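Search this blog... Go

So the coffee corner is happening. I've been putting it off since February, when I bought 18 bags of beans from the Zesden roastery sale and then had nowhere to put a single one of them!

First job was picking a machine. I want one espresso machine out on the counter, period. I've gone back and forth on this more than I did on my car.

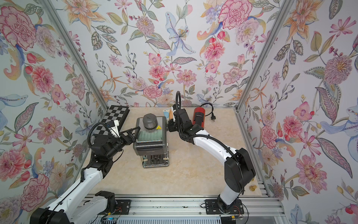

My rule is that whatever stays has to be easy to wipe down and can't hog the whole counter. I drink two cups before breakfast, and I don't want to be moving stuff around to get at the water tank when I'm half asleep.

Then there's the soft stuff. I'm a sucker for anything knitted (patchwork especially, orange and pink and blue all mixed up together) and I will happily put it next to an appliance, lint and all.
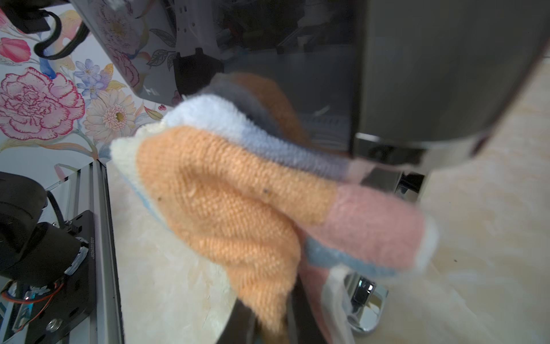
Yarn and coffee drips are a bad mix, I know, I know. A cold hand wash and drying flat has worked for me so far.

Capsules are the other big question. Faster, sure, but I counted up my receipts and I'd gone through 635 pods in a year, yikes. I still like a pod on a rushed morning, though, so I'm not ready to give them up completely. 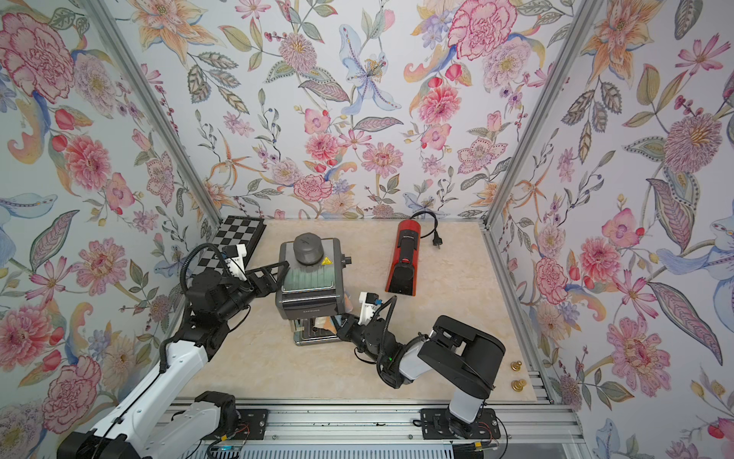

Next up is cords. I hate a cord lying across a counter, so I'm getting those stick-on clips from Pralemov and running everything along the back. 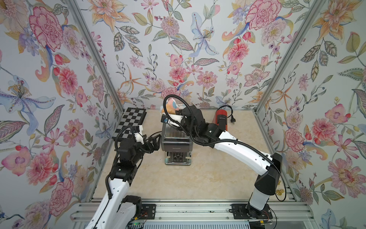 Hirkik wrote in to say the clips fall off if there's any steam nearby, and that a plain twist tie does the same job for free.

Recent posts
Descaling day again
151 mugs and counting
My flower wallpaper phase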